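Notes for talk: Collecting demonstrations by remote control, in simulation first
Byung-chul Ryu, Narkero group
27 August 2018

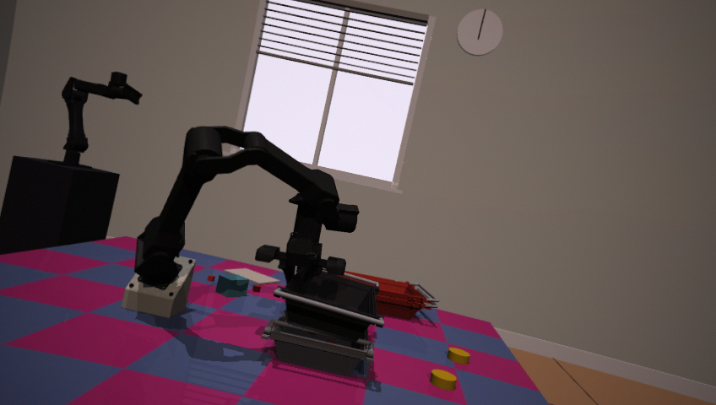 Open with the question from the abstract: how many demonstrations does a stacking task need before a policy trained on them is worth running? Our target was 500. Say now that the number came from the budget, and that I will come back to it.

Setup, keep this short. The operator holds a handheld controller. Its pose is mapped to the gripper pose, scaled down, and sent to the simulator at 30 Hz. The trigger closes the gripper. A foot pedal disconnects the hand from the arm so the operator can move back to a comfortable position. All of this runs in Ekasel, our own teleoperation layer. If someone asks about the physics engine, take it offline.

Task on the slide: baskets. The black one goes with the gray one. The red basket, the yellow discs and the small cubes are distractors and should stay where they are. The gripper points straight down at the left side of the black basket, and most operators settle on that approach within a few tries. Mention that black on black is hard to see. Operators asked for a second view early on, and we added one from the side.

PAUSE. Ask who has taught a robot by pushing the arm around. Expect a few hands.

Hand guiding versus remote control. With hand guiding the person feels contact through the arm, and the paths come out smooth. The person is also in the camera view, which is a problem if the policy learns from images. With remote control the view stays clean, but contact is felt late or not at all. Baskets with rails make this worse, as a rail can catch and the operator keeps pushing.

Next slide, discarded runs. We drop a run for any of these: basket tipped, distractor moved, or pedal held longer than 7 seconds. Long pedal holds leave a flat stretch in the data, and the policy learns to stop there. The Maeng filter trims short holds. It does not fix long ones.

Operators. We had 3. Their styles differ enough that you can tell them apart from the joint plots. Mixing them without a label hurt training. Adding an operator label helped. Show the plot, do not read out the axes.

Back to the 500. Nearly all of the gain came early, and the later runs mostly repeated the same starting layout. Shift the starting layout more often and collect less.

Transfer to the real arm is planned for October at Trarnley. No results yet, so do not promise any. Leave the contact slide up for questions.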